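### 3.2 Cue exposure and craving ratings

Participants were recruited from two outpatient clinics in Hirnum and Pamema. Of the 1073 people screened, 200 met the criteria for problem gambling and agreed to take part. Each person completed four sessions, spaced at least a week apart. Craving was rated before and after each block of cues, using the Minja scale, and heart rate was recorded throughout.

Ratings rose after gambling cues in both clinics. The rise was larger in people who had gambled in the past month – roughly 17 percent above their own baseline – and smaller in those who had stopped earlier. Neutral cues, which included plain surfaces such as the veined dark marble in Figure 2, were shown between blocks. Sleep and caffeine use were entered as covariates.

**Figure 2.** Polished stone surface, computer-rendered. 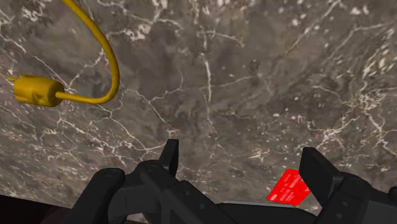

### 3.3 Dropout

Dropout did not differ between the two clinics.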